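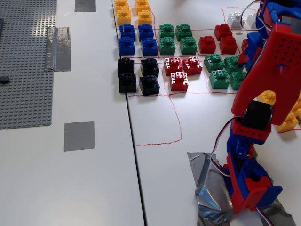
Zoriana Moroz had taught second grade for a long while before she came to Flendstead, and the habit of the classroom had never quite left her hands. She straightened things. She said "good, and again" under her breath. On her first Wednesday at the long white tables she had drawn the red lines herself, squeaking along with the marker, and set the bricks out by color the way she used to set out counting blocks: blues with blues, the black ones in a square by the seam, and one big rectangle left empty because she liked there to be somewhere for a thing to go. Then she had taped down the gray baseplate along its edge, pressed her thumb along the tape, and sat down to teach an arm to build a wall.

It was supposed to be a simple wall. Old Pasichnyk, who ran the place and had hired her over the telephone without asking a single question about computers, wanted the arm shown the same small job 1365 times. Pick up a brick, carry it over, press it down, come home. You steered it from a second arm, a little one that fit under your palm, and whatever your wrist did the big one did a breath later. That breath bothered her at first. It was like talking to her sister in Clakesau on a bad line, when you both start and both stop and then both say sorry.

By early afternoon she had done 172 of them, and she had begun to notice things about herself. She came at the green bricks faster than at the others. She paused before the yellow ones, for no reason she could name, except that her mother's kitchen had been that color and she supposed a person slows down going past a kitchen. And at the end of every turn, just before she let go, she gave the brick a tiny pat.

"You're patting it," said Pasichnyk, leaning over with his coffee.

"I am not," said Zoriana, and patted it.

He watched two more. "It's going to learn that, you know. It can't tell which part is the job and which part is you."

She thought about that for a good while, with the fingers open around a green brick and her own fingers gone a little stiff, and she wondered whether she ought to go back and do the whole 172 over again, properly, like somebody with no mother and no kitchen. 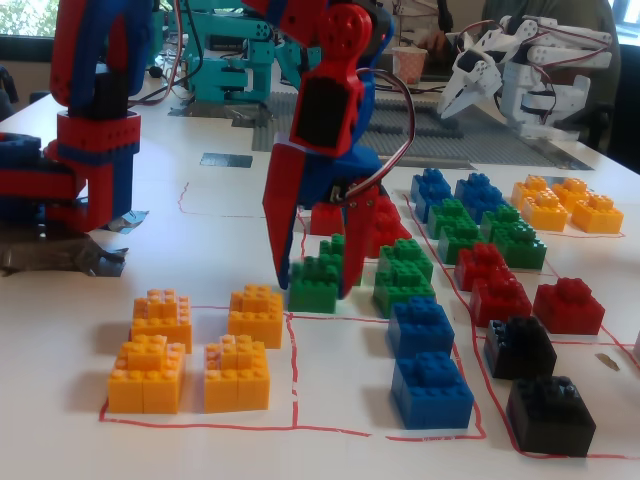
What the Arm Kept

She didn't do them over. Pasichnyk said the Fusteck people wanted their wall by September and they had never said a word against patting.

So she went on, all the way through to the end of the count, and on the last evening he switched the little arm off and let the big one try by itself. It went wide of the first brick and had to come back for it, and Zoriana held on to the edge of her chair – she'd had children like that, who needed one wrong go before the right one. Then it closed, lifted, and carried the brick across with a wobble that she knew perfectly well was her own bad shoulder.

It set the brick down. It waited there, and then it dipped, ever so slightly, and touched the top of it.

"Good," said Zoriana, reaching for her coat and then forgetting to put it on. "And again."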